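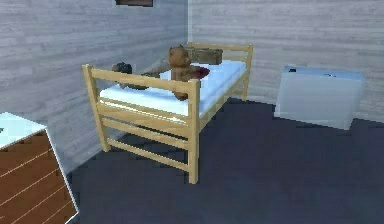 *The bedroom, as it comes up on the big screen. Bear in its usual spot.*

Stastard open day, notes typed up on the train home so forgive the state of them. Went for the morning only. Got there late, car park at Hawthorne full, walked in from the overflow by the tyre place. Badge, lanyard, weak tea. No biscuits till eleven.

I'd gone expecting cages and big yellow arms. There is some of that, downstairs. But the bit everyone queued for was upstairs, a plain carpeted room with a row of desks, where they do the simulation work. The robot gets its practice in a made-up house before anyone lets it near a real one. Cheaper when it drops things. The house is called Plastville, I think after someone's train set, though I only heard half of that.

**How it works, as far as I followed**

- Plastville has a stack of rooms. We mostly saw the bedroom: bed with toys on it, storage bin, grey plank walls.
- The arm is driven by software called Skumix, which they write in-house. It gets a job ("pick up the ball") and has to sort out the rest.
- They run 440 attempts overnight, lights off, and come in to a spreadsheet.
- Rooms get shuffled between runs so it can't just learn one layout off by heart.

Group size 12 on the ticket, nearer double that in the room. Hot. Stand near the door if you go.

The guide was good, fast talker, clearly does this a lot. Said soft toys are the hardest thing in the whole bedroom, fur and floppy limbs and no proper edges to get hold of. Balls come next on the list, they roll off if you so much as breathe on them. Boxes and bins are easy, apparently. I'd have guessed the other way round for the toys.

Someone asked why the pictures look a bit rough. Answer was that they keep the detail low on purpose so more runs fit in a night. Fair enough. You do notice it on the bed rails, all little steps. Stopped minding after a few minutes.

**The ball demo**

Main event. They put it up on the wall screen and everyone shuffled forward. The job was ball by the wall, which is a nasty place for one, you can only really come at it from the open side.

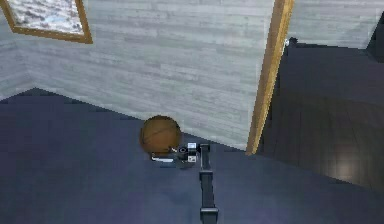
*Gripper down beside the ball, doorway to the right.*

The gripper is smaller than I'd pictured, white finger, black arm. We were told to watch the gap between the finger and the ball, and after that I couldn't look at anything else. They do it in slow motion first and then at full speed, and full speed is quick. Man behind me said "blimey" out loud.

Two things I wrote down:

1. A try counts as failed if it takes longer than 300 seconds. Sounds generous. The guide said early versions of Skumix used the lot and then sat there.
2. The wall is there for a reason. Touching it costs points in the scoring, same as knocking furniture, becuase in a real home that's your paintwork.

Then a go for us. You get a handheld controller and 5 minutes to get the ball yourself. I was dreadful. Depth is the problem, on a flat screen you think you're right over the thing and you're miles behind it. A girl from one of the school groups did it on her second try and got a round of applause. I got a sticker.

**Downstairs, quickly**

Real arm on a bench, same sort of jobs, behind a perspex screen. Staff were cagey about how well things carry over from Plastville to the bench. "Getting there" was the phrase, heard it 2 times from different people. No figures given. I'd have liked some. The noise is the main differnce, the real one whines.

Also saw the packing line, which is old tech and frankly more impressive if you like speed. Didn't have long there.

**If you're going**

- Book the early slot, upstairs first. By half ten the queue was down the stairwell.
- Free, but parking isn't.
- Lift was out. Ask at the desk about the goods lift, it does work.
- Canteen does a decent bacon roll. Cash wouldn't go through, card only.
- No photos of the bench area. Screens upstairs are fine, I asked.

Next one is in December, same building, and they're promising the kitchen. Told it has a working fridge door. Will try to get there on time. Train's pulling in, more on the packing line when I find my other notebook.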